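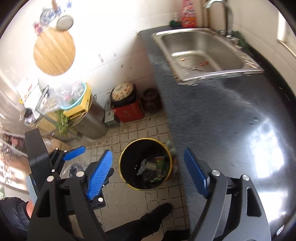 Kitchen bin with a yellow rim, next to the counter.

4. Getting a rental ready for arrival

This section covers the turnover screen in Skirari, the host app for short-stay apartments and small guesthouses. You need a verified property and at least one room type before you start. If you have not added these, go back to section 3.

4.1 Create a turnover list

1. Open Skirari and select your property from the top menu. The steps below use a property called Masilela Guesthouse.
2. Tap Stays, then Turnovers.
3. Tap New list and enter a name. Names can be up to 76 characters long, including spaces.
4. Choose the rooms the list applies to. A list can cover one room or the whole property.
5. Add your tasks. Type each one on its own line and press Enter.
6. Set the check-out time and the earliest check-in time. The default is 11:00 a.m. and 3:00 p.m.
7. Tap Save.

Note: Changes to a saved list apply to future stays only. A turnover already in progress keeps the old version.

Note: Each property can hold up to 200 tasks across all lists. Archived lists do not count toward this limit.

4.2 Link the list to your booking calendar

1. From Turnovers, open the list and tap Link calendar.
2. Select the calendar you connected in section 2. Bookings from Driritz appear under their own heading.
3. Choose when the list should open. Most hosts pick On check-out.
4. Tap Confirm. A green dot shows next to every stay that has a list attached.

Caution: Do not link the same list to two calendars that share bookings. Guests may receive the arrival message twice, and the second message cannot be recalled.

If a stay has no green dot, pull down on the calendar to refresh it. The first sync takes around 5 minutes. Large calendars can take longer, especially in June and July.
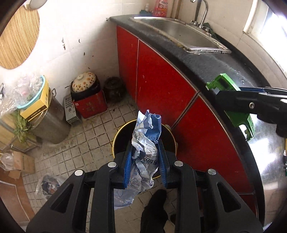 4.3 Send the arrival message

1. Open the stay and tap Message, then Arrival.
2. Check the address, door code and parking details. Fields in orange are empty and must be filled in before you can send.
3. Add a note for the guest if you want one. The limit is 2000 characters.
4. Choose Send now or Send when ready. With Send when ready, the message goes out once every task on the list is marked done.

Caution: Door codes from Mukitz locks change after each stay. If you paste a code in by hand, the app will not update it. Use the Insert code button instead.

4.4 Close the turnover

1. Open the list and check that no tasks are left unmarked.
2. Tap Close. The room status changes to Ready.
3. To reopen a closed turnover, tap the three dots and select Reopen. You can do this until the guest checks in.

For late check-outs and same-day bookings, see section 5.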